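I've been putting off the summer clothes since the weather turned, and last night I finally gave in. My brother-in-law Vernon Petrenko folds everything the moment it comes off the line, and I've always envied him that. Mine tends to live in a heap on the spare bed until September!

Elasticated waists are what defeat me. I love wearing them, but all that gathering wants to spring up and make a lump, so I've taken to pressing the band flat with my palm before I fold anything over. Long folds first, then short, and the teal things kept apart from the tan and brown.

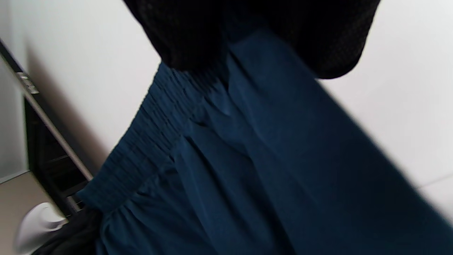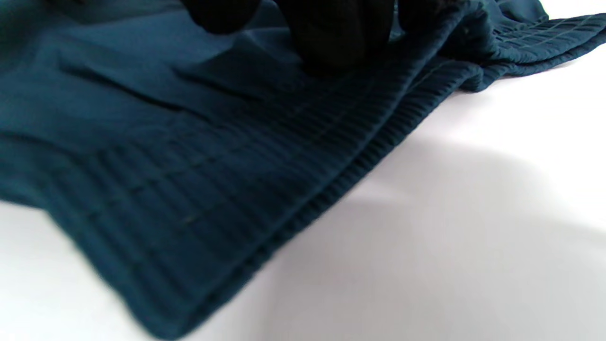
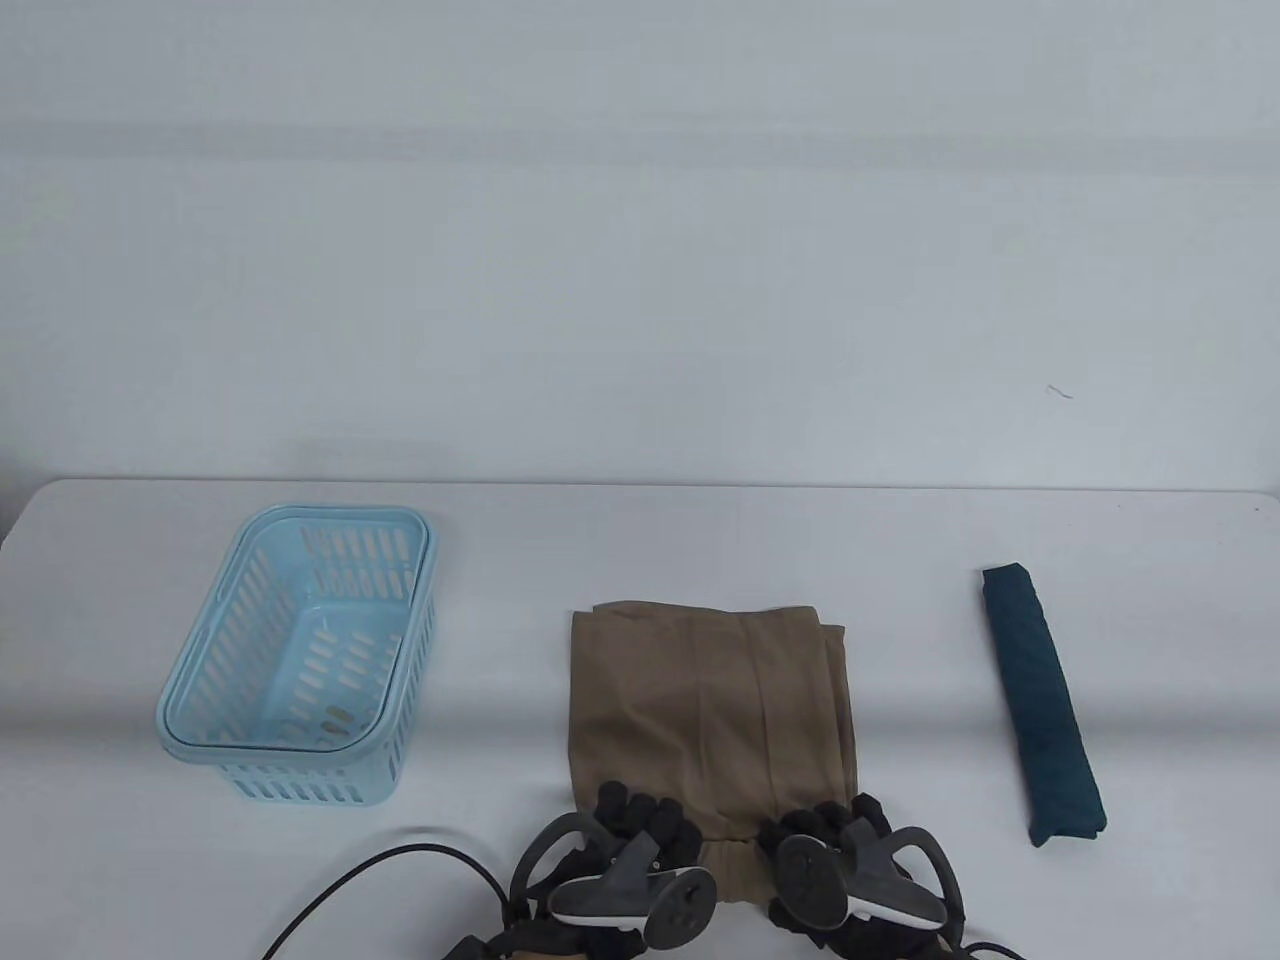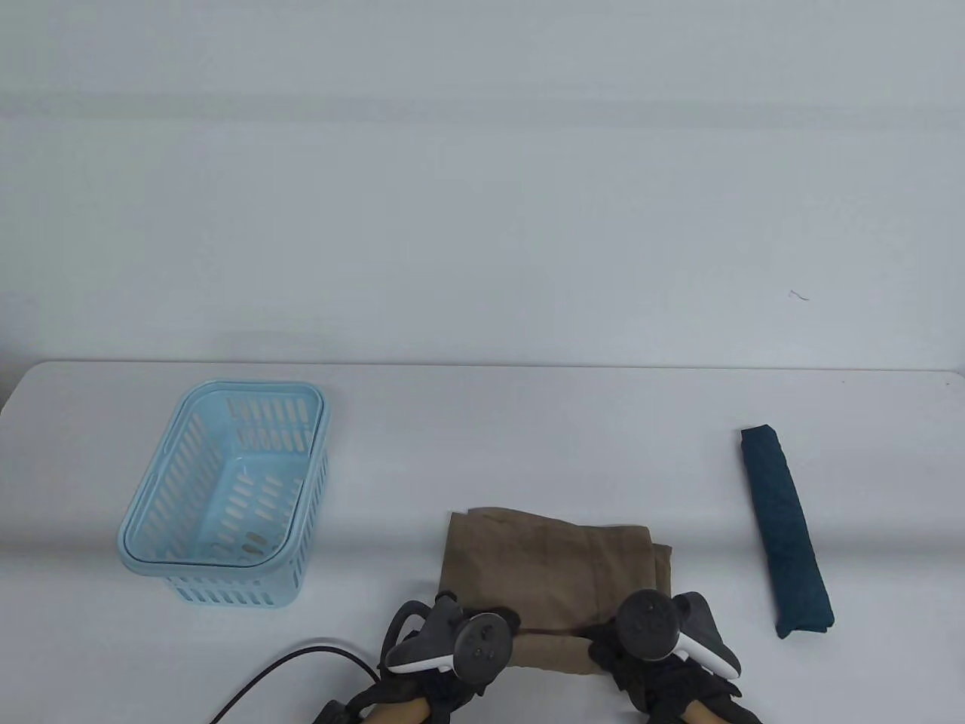

Teal and its lovely gathered band in the first two, then folding at the white table, with the blue basket on the left.

I do like a basket with slots in the sides, it lets things breathe a bit (my mum swore by them, and by lavender bags too, though I've never got on with the smell). Next job is the jumper drawer, and I have 39 odd socks to think about as well. Do tell me how you fold yours, particularly anything with a stretchy waist.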